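Visit to the Nerkero pressing plant, Grullavholm

In June 2024 I was allowed to visit the small record pressing plant of Nerkero. Our guide was Riku Uchida, who also cuts the lacquers. The lathe is old and its motor was changed two times, but he keeps the original cutterhead. He played us a test cut at low level, and the surface was very quiet.

After this we saw the presses. One edition that day was 404 copies, for a jazz label called Nowakowski. The edge of each record is trimmed and the scrap goes back to the supplier.

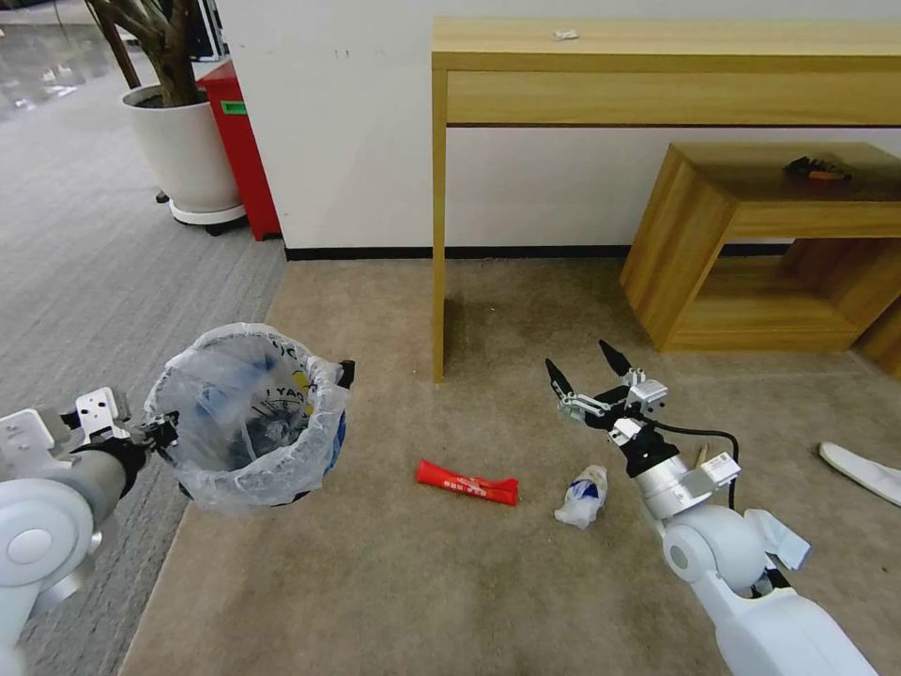 How to visit

Groups go in at the Grement gate. The tour takes 40 minutes and it is necessary to write to them before. The next dates are in September. Please bring closed shoes.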